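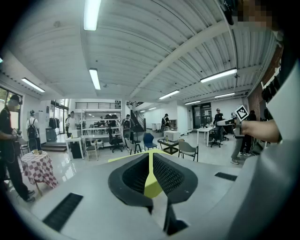
Is general admission floor worth it for a first concert, or should I get a balcony seat?

Posted by Elie Nimri, March 28, 2026

I'm going to see Issa at the Wusto in May and I'm so excited I can hardly type. It's the Nutorance tour, the one where they play the whole album front to back and then come out again for the older songs. I've loved them since high school and have never been to a proper concert, only free stuff in the park. The presale on Grulteck gives me two choices at nearly the same price: standing on the floor or a reserved seat in the front balcony. I'm 5'3" and going with my cousin, who is taller and says floor, obviously. I can stand for a few hours, I just don't want to spend the whole night looking at somebody's backpack. How early would we have to get there to be near the front? Also, do people sit down in the balcony the whole time? I want to dance at least a little!

Noemí Meléndez

Go for the floor if you and your cousin are fine with standing from doors to encore, and take the balcony if seeing the whole stage matters more to you than being close. For someone 5'3" who wants to dance a little, I'd lean floor at this particular venue, and I'll tell you why I love it so much.

The Wusto holds 3000 when it's full, so it isn't one of those giant arenas where the back of the floor is a different zip code. The floor also slopes toward the stage. You feel it in your calves by the end of the night, but it means a shorter person standing toward the back can see a lot better than you'd expect. I'm 5'4" and my favorite spot is right by the rail in front of the sound desk. Nobody can crowd you from behind, the sound is the best in the building (it's mixed from there, after all), and you get something to lean on between songs. People rush straight past it to get to the front, so you can often walk in half an hour after doors and it's still open.

If you want the very front, that's another kind of day. There are 300 early entry wristbands and those folks go in first. Everyone else lines up along the side street by the parking garage. For the last Issa show I got in line at lunchtime with a sandwich and a folding stool, and I ended up three people back from the stage, dead center. Was it worth it? Oh my gosh, yes. The quiet song in the middle, with just the piano and everybody singing the second verse, I still get goosebumps. But I had also been on my feet for most of nine hours, and I drank almost nothing all day so I wouldn't lose my place. Please don't copy that part. Drink your water! The line is friendly, and the people near you will hold your spot if you ask nicely.

A few other things I wish I'd known at my first one:

Get earplugs, the reusable music kind. Everything still sounds like music, just turned down, and you won't have ringing ears on the ride home.

Leave the coat in the car if the weather lets you. Coat check closes before the encore is really over and the line afterward is a mess.

Wear shoes you've already walked in. New boots are a terrible idea and I say this as a person who wore new boots.

Pick a meeting place with your cousin before the lights go down. Phones get useless in there once it fills up. We use the big stairs by the poster case.

If it gets too tight up front, put your hand up and wave at the security people at the barrier. They're used to it and will help you out over the side, and you can rejoin farther back.

As for your last question, the balcony does stand up for the fast ones, at least the first few rows do. It depends on who is in front of you.

balconyrow_b

balcony. seats are comfy and theres a bar up there with no line. went twice, sat down most of the time, loved it both times. front row of the balcony has a rail right at eye level if you're short though so try for row 2 instead

Elie Nimri

Thank you both, so much! I went into the presale still undecided and Grulteck put me at number 940 in the queue, which gave me plenty of time to panic. By the time I got through, I'd talked myself into the floor. We got two! I'm screaming.

We're going to try the spot by the sound desk and skip lining up at lunchtime, partly because my cousin works until four. Earplugs are ordered. One more thing, for anybody who has been recently: do they let you bring a small bag? Mine is a little crossbody, just big enough for my phone, keys and an inhaler.

Noemí Meléndez

Floor!! You're going to have the best time. Small crossbody bags were fine when I went, they just looked inside with a flashlight. Rules can change from tour to tour, so check the email that comes a few days before the show. I'd mention the inhaler when they look in your bag and keep it somewhere you can reach with one hand, not down at the bottom under your keys.

And listen to the opener if you can. I don't know who they're taking out this time, but I've found two of my favorite bands by getting there early for Issa. Merch is also quietest during the opener's last song, if you want a shirt in your size. Come back and tell us what they played for the encore!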